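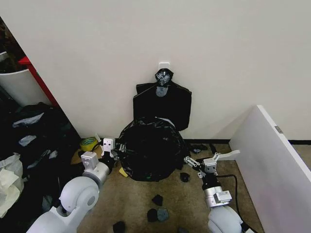
Ticket: Wifi drops in back office, Drimesier upstairs unit
Status: Resolved, left open for comments

Hello again, and thank you so much for getting back to me before lunch, I really didn't expect it! To recap for whoever picks this up next: the Dredex router by the stairs works beautifully in the front room, but in the back office the laptop loses its connection every few minutes and then sits there thinking about it. Video calls are hopeless. It started in April, soon after we moved the desks.

What I've tried so far:
Restarted the router (twice, and the second time I left it unplugged for a good while).
Forgot the network on the laptop and joined it again.
Ran the speed test you linked. Next to the router I get nearly 100, and at my desk it was 6 on a good try and 2 on a bad one.

I also went looking for the wall jack that's marked on the old Mac Carthaigh floor plan, the one that is supposed to be in the back office. I moved what I could and felt along the baseboard, and I'm fairly sure it got covered up when the walls were painted, so a cable straight to the desk is out for now. 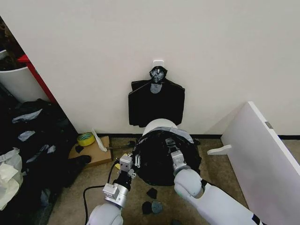
Your other suggestion was to split the two bands and give them separate names, and I did that this afternoon with the Nutia app open on my phone. It took me three goes to find the menu (it's under Advanced, then Radio, in case anyone else is hunting). The laptop is now on the slower band, with the channel set by hand, and the test at my desk says 50. I sat through a whole call without a single freeze!

One small question left over. The printer still wants the old network name. Do I need to reset it, or can I just type in the new one from its little screen?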